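Cooking dried beans every day at a lunch counter in Clernley

Tue 2 February

The lunch counter at 519 Ung Street opens at eleven and closes when the beans are gone. In February that is usually before two. The cook who runs it has been making beans there for nine years and asked that this piece leave her name out, since people in Clernley already stop her in the grocery store with questions.

We talked in the morning, before the counter opened, with two pots already on the stove. She kept getting up to look at them.

She grew up in Trirnbridge, where her mother cooked pinto beans on Sundays and the family ate them until Wednesday. "I didn't like them," she said. "They were plain. She salted them at the table. When I started cooking for myself I found out you could put the salt in earlier and they tasted like something."

Salt is the subject she returns to most. Many people were taught that salting the water keeps beans from getting soft, and she hears it from customers every week. She salts the soaking water and then salts the pot again. "I have done it side by side with beans from the same bag. The salted ones came out better, and the skins split less. What does keep beans hard is acid. If you put tomatoes in at the start, you will be standing there all night."

Her rule is a tablespoon of kosher salt in the soaking water for each pound of beans, and two teaspoons in the cooking water. She drains the soaking water and starts with fresh. She does not mind if people skip the soak. Black beans in particular she often cooks straight from the bag, and gives them another hour.
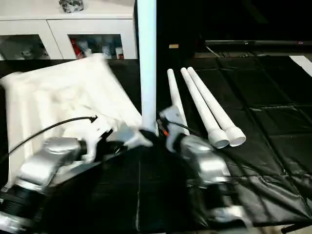
The age of the beans matters more to her than the soak. She buys from a supplier in Clitby who can tell her which year's crop is in the sack. At home, she said, most people have a bag that has been in the cabinet too long to say. "Old beans will cook, but half the pot is mush and the other half is gravel. I would use those for soup and put them through the blender."

For a regular pot she starts with onion, cut in half and left that way, a few cloves of garlic, a bay leaf and enough olive oil to cover the bottom. The onion goes in cut side down and stays there until it is dark brown. Then come the beans and water to 3 inches over the top. She brings the pot to a full boil for ten minutes, turns it down until the surface barely moves, and sets the lid on crooked.

I asked how she knows when they are done. "Eat five of them," she said. "One bean tells you nothing. If all five are creamy in the middle, turn it off. If four are and one isn't, keep going."

She lets the beans cool in their liquid and thinks this is the step home cooks leave out. Drained hot, the beans dry out and the skins curl. Left in the pot, they take in more of the salt and the liquid thickens. She saves every cup of that liquid. Some goes into rice, and some goes back into the beans when they are reheated the next day.

The dish that sells best at the counter is not a stew at all. It is a tray of white beans baked with greens and bread crumbs, and she had one ready for the oven while we talked. She puts the cooked beans in a wide baking dish with enough of their liquid to come halfway up. Chopped kale, cooked in a skillet with garlic and red pepper flakes, gets stirred in. On top go coarse crumbs from yesterday's bread, tossed with oil and grated hard cheese. It bakes at 400 degrees for 25 minutes, until the edges bubble and the crumbs are the color of toast.

"People make it too dry," she said. "It should look a little soupy going in. The bread takes up a lot."

She has made it with collards, chard and the tops of turnips. Spinach she does not care for in this dish because it goes slick. Cabbage works if it is cooked long enough to brown. 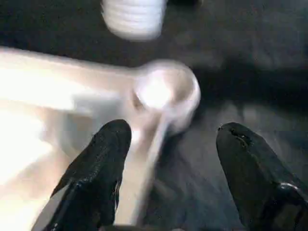
Black gripper fingers, partly open, with a scuffed patch near the tip of the one on the right.

On a busy day the counter puts out 127 bowls, which takes both large pots and the better part of a third. She does not own a pressure cooker for the shop, although she has one at home and uses it for chickpeas. "Chickpeas are stubborn. I'm not going to watch them for three hours on my day off." For those she soaks overnight, cooks at high pressure for 14 minutes and lets the pressure come down without opening the valve.

Canned beans do not bother her. She keeps black beans and chickpeas in her own cabinet and uses them in salads, where she wants them firm. Her advice is to rinse them, warm them in a small pan with oil, garlic and a splash of water, and let them sit ten minutes before dressing them. Cold beans straight from the can do not take on flavor, she said, and people then add more and more vinegar to make up for it.

We got onto what to serve with a bowl. At the counter it comes with cornbread, made in a skillet with no sugar, and a spoonful of chopped pickled onion. At home she eats beans on toast with a fried egg, or with rice and whatever hot sauce is open. She likes something sour and something crunchy next to them. Radishes will do, or plain raw onion soaked in cold water for a few minutes to take the edge off.

Leftovers keep five days in the refrigerator, covered with their liquid. She freezes them the same way, in flat quart bags with the air pressed out, and thaws them in the refrigerator overnight. Pintos and black beans freeze well. Big white limas fall apart, so those she eats fresh or mashes with lemon and oil for a spread.

I asked whether she ever gets tired of them. She thought about it while she checked the back pot.

"I get tired of chili," she said. "Everybody wants chili when it's cold, and I make it on Fridays. But a plain pot of beans, no. I had some last night."

She turned the burner off under the first pot and moved the lid over to let the steam out. The baked beans went into the oven at twenty past ten. The counter is open Monday through Friday, and takes cash or cards. Beans to go are sold by the quart, and customers who bring back a clean jar get a bit off the price.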